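Visita a la feria de cestería de Koredia

Fuimos en septiembre a la feria de cestería y fibras vegetales de Koredia, que este año ocupaba el antiguo secadero de Canside, a las afueras del pueblo. Habíamos ido una vez antes, cuando todavía se montaba en la plaza. Dentro se está mejor, aunque el aparcamiento queda lejos y hay que subir una cuesta. 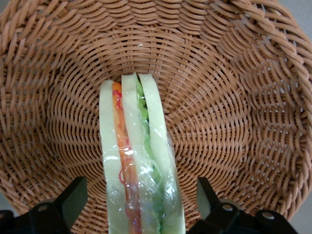
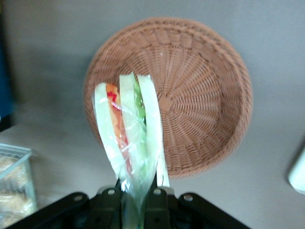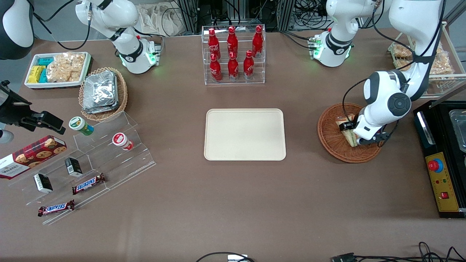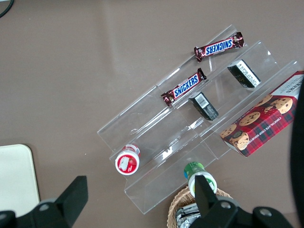

Cesta redonda vista por dentro, la cesta con un sándwich envuelto, la mesa con comida y bebida y, en la última foto, el expositor transparente con chocolatinas Snickers.

La entrada cuesta 3 euros y se paga en efectivo. Abren a las diez de la mañana y nosotros llegamos poco después, con casi todos los puestos ya montados. A la entrada dan una hoja doblada con el plano, que conviene guardar porque los pasillos no están numerados y los talleres se hacen en una sala aparte, detrás de la nave grande.

La feria se divide en dos partes. En la nave principal están los puestos de venta y en la sala del fondo, la exposición y las demostraciones. Empezamos por la exposición, que a esa hora estaba tranquila. Hay piezas de trabajo del campo: cestos de vendimia, nasas, cunas, cribas y unos serones muy grandes que se ponían sobre las mulas. Cada una lleva una ficha con el material y la comarca de procedencia, pero pocas indican la fecha. La pieza más antigua con fecha es una nasa de mimbre para anguilas. La más rara, a mi parecer, un sombrero de paja de centeno cosido en espiral que pesa muy poco y se conserva entero.

Una vitrina está dedicada a las cuentas del taller Olov, que trabajó en Canside durante tres generaciones. El libro está abierto por una página con el número de pedido 1413, una partida de cestos para una panadería. Se lee bien la letra y es curioso ver que los precios cambiaban según el grosor de la vara. Me habría gustado poder pasar las páginas, o que hubiera una copia al lado.

A media mañana vimos la demostración de pelado y rajado de mimbre. Las varas se cortan en invierno, se clasifican por largo y se ponen de pie en agua hasta que brotan. Entonces la corteza sale con facilidad al pasarlas por una horquilla de hierro. Si se cuecen antes de pelarlas, el tanino las tiñe de un color tostado, y si no, quedan blancas. Yo pensaba que ese tono se daba con barniz. Luego se rajan en tres o cuatro tiras con una pieza pequeña de madera de boj y se les quita la médula con un cepillo.

El taller para principiantes dura dos horas y admite a 7 personas por turno. Hay que apuntarse al llegar. Se hace un fondo redondo, que es la parte más difícil: se cruzan las varas gruesas, se atan con dos vueltas de tira fina y se van abriendo en forma de sol. A mí se me quedó torcido y tuve que deshacer la segunda vuelta. Te llevas lo que hayas hecho, terminado o no, y una hoja con los pasos para seguir en casa. El mimbre hay que remojarlo otra vez antes de continuar.

En los puestos hay bastante diferencia de precio. Los cestos pequeños de pan se encuentran a partir de 6 euros, aunque a ese precio suelen ser de importación y lo dicen en la etiqueta. El puesto de Khaemba tenía piezas de sisal y de palma muy bien rematadas, con el asa cosida por dentro. Compramos allí un cesto mediano con tapa. También venden mimbre por manojos, en blanco y en crudo, y herramientas: punzones, tijeras, mazos de hierro para apretar el tejido.

Comimos en el merendero de fuera, que tiene sombra y una fuente. A primera hora de la tarde se llena y a esa hora los pasillos de la nave se vuelven incómodos, sobre todo con cochecitos.

Para quien piense ir: hay un autobús desde la estación de Koredia que para junto a la báscula municipal, a diez minutos andando. El suelo del secadero es irregular. La exposición cierra a las seis de la tarde, una hora antes que los puestos.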